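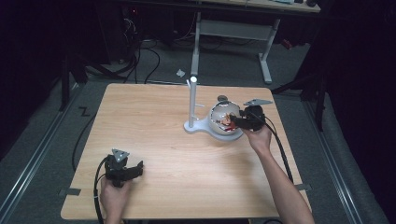
Table work with a gripper in each hand. The right one is reaching into the round white piece on the stand.

Automation at Avcombe: your questions, answered

Since we let everyone know that Cidex would be working with us on the handling tables, my inbox has been very full, and so has the sheet of paper by the break room door. I've gathered up the questions that came in most often and answered them as fully as I can. Some of the answers are longer than you might like (my colleagues will tell you that's just how I write), but I would sooner say too much than leave you guessing.

What is the Masson project?

Masson is our name for the plan to bring robot arms onto some of the small-item tables at Avcombe. The arms will learn from the way our own people do the work, and that is why you've seen folks at the tables holding those black grippers. You do the job with the grippers in place of your fingers, the movements get recorded, and Cidex uses the recordings to train the arms. We began recording in May.

Will I lose my job?

I know this is the one you scrolled down for, so let me be plain. There are 208 of us at Avcombe, and Tindberg has put in writing that no position will be cut because of Masson while the project agreement runs. Some jobs will change, though, and I don't want to pretend otherwise. People who now spend a whole shift loading and unloading small pieces will probably spend part of it looking after a table where an arm does the repeat moves, and the rest on checking, sorting out problems and finishing work. If your role is going to change, your supervisor will sit down with you before it does, and you can bring a coworker along to that talk.

Which jobs are being looked at?

We went through the handling work table by table and ended up with a list of 99 tasks. Only six of them are in the first stage. They are all light tabletop jobs, the kind where you reach into something, pick up a small piece, or set a part back where it belongs. Packing, receiving and the repair benches are outside this stage altogether. The full list is in the binder at the front office, and you're very welcome to come in and leaf through it.

Do I have to take part in the recordings?

No. It's open to anyone who would like to try, and saying no won't show up in your review or anywhere else. If you say yes and then find you don't care for it, just tell me and we'll put you back on your usual table – there's no form to fill out!

How long is a session, and am I paid for it?

A session runs up to 26 minutes, and then you take a proper break before doing another. It all counts as regular paid time. If you're on a table that pays a piece bonus, you'll get your usual average for the time you were away, so please don't hold back on that account.
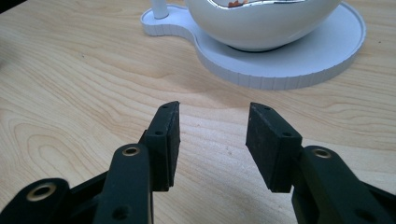
The gripper fingers over the wood tabletop, with the white base and bowl beyond.

What does it feel like to work with the grippers?

Strange at first, I have to admit. I had a go myself and felt as if I were wearing oven mitts! The two fingers close toward each other with a flat pad on each side, so you need to come at a piece from a good angle and you can't roll it around the way you would between your thumb and fingertips. Most people find they slow down a great deal in the beginning, and that is perfectly fine. Please don't race. A calm, steady pickup is a lot more useful to the project than a quick one, and if you drop something, pick it up and carry on.

Watch the cables, too. Let them hang free of your elbows, and take a look at the floor before you step away from the table.

Is anyone using this to measure how fast I work?

No. The recordings go toward training the arms and nothing else. Supervisors can't open them, and they aren't saved under your name. This was the point several of you raised most strongly, and you were right to, so we had it written into the agreement with Cidex before the first session took place.

Will there be training for the new work?

Yes, and on paid time. Anyone whose table is in the first stage gets a place before the arm goes in, and you'll learn how to start it, stop it, clear a stuck piece and tell when it needs help. You don't need to be good with computers. After that the places open up to everybody else, and I already have a waiting list, so do put your name down if you're curious.

What if I don't think a task should be automated?

Then I'd really like to hear it. You know these jobs far better than I do. One task has already come off the first-stage list and been swapped for another after the people who do it showed us how much of it depends on feel.

Who can I talk to?

Me! I'm Blandine Pichon, and I'm at the front office until 4:30 most afternoons. You can also leave a note in the box by the time clock, signed or unsigned, and I'll add the answer to this page.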